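# doslow-pantry-labels

Product label text, typed out by hand, with the fields most people want already split into columns. The set has 2,676 rows. Each row is one side of one package, so a box of crackers with text on four sides takes up four rows.

Current release: July. Maintained by Shakuntala Mishra. Shivam Tyagi wrote the date parser and looks after `scripts/`.

## Files

```
labels.csv all rows
stores.csv store codes and towns
units.json unit spellings and what we map them to
scripts/check.py run this before opening a pull request
scripts/dates.py date parser
```

`labels.csv` is UTF-8 with a header row. Fields with commas are quoted. Line breaks inside the ingredient list are kept as `\n`, because we found that people want to rebuild the original layout more often than they want one long string.

## Columns

| name | type | notes |
|---|---|---|
| `item_id` | string | same for every side of a package |
| `side` | string | `front`, `back`, `left`, `right`, `top`, `bottom`, `wrap` |
| `name` | string | as printed, including capitals |
| `net_qty` | float | number only |
| `net_unit` | string | see `units.json` |
| `ingredients` | string | empty if not on this side |
| `best_by` | string | ISO where the day is given, otherwise `YYYY-MM` |
| `store` | string | code from `stores.csv` |
| `typed_by` | string | initials |

`best_by` is the column that causes the most trouble. A date like 04/05 can be read three ways. The parser looks at the store's country first and leaves the field blank if it still can't decide. There are 178 blanks of this kind in the current release. Please don't fill them in by guessing.

## What counts as one item

An item is the smallest thing with its own printed label. A carton of yogurt cups sold together gets one `item_id` for the sleeve and one for each flavor of cup. If the cups carry no text beyond the flavor name, skip them.

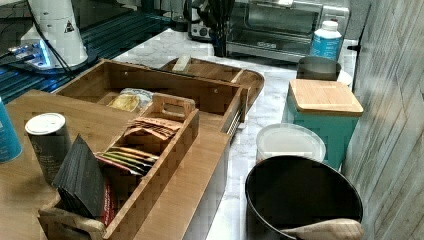

Item IDs follow the package and take no notice of where it ends up at home. Once things come out of the outer box the link is easy to lose, and the typist has to work from what is left. Packets are the usual problem – tea sachets standing in a bamboo caddy next to other packets no longer have their carton, so they go in with `parent` set to `unknown` and only the text on the sachet itself. A can is simpler. Its label is one continuous strip, and the side is always `wrap`, even if a seam divides it. Text on lids goes under `top`.

## Typing rules

- Keep the spelling on the label, errors included.
- Write fractions as decimals in `net_qty`. Put the original in `notes`.
- "Fl oz" and "oz" are different units. Check which one it is.
- Leave out web addresses and phone numbers.
- Don't type price stickers. Prices were dropped in version 2 and the old column is gone.

The first 1,000 or so rows were typed before these rules were written down. Most have been gone over again, but capitals in `name` are still uneven there.

## Known problems

Frozen food is thin. Labels in two languages are split between rows in some cases and kept together in others; see the open issue before writing code that depends on either. Store code `DT` was used for two shops for a while, and the rows typed by `SM` under that code are the reliable ones.

Nutrition tables are not included. We tried them and the error rate was too high to publish.

## Running the checks

```
pip install -r requirements.txt
python scripts/check.py labels.csv
```

The script prints the row number and the column for anything it rejects. Warnings about `units.json` can be ignored for rows where `net_unit` is `each`.

## License

The column layout and scripts are MIT. Label text belongs to whoever printed it. Questions about reuse go in the issue tracker under `license`.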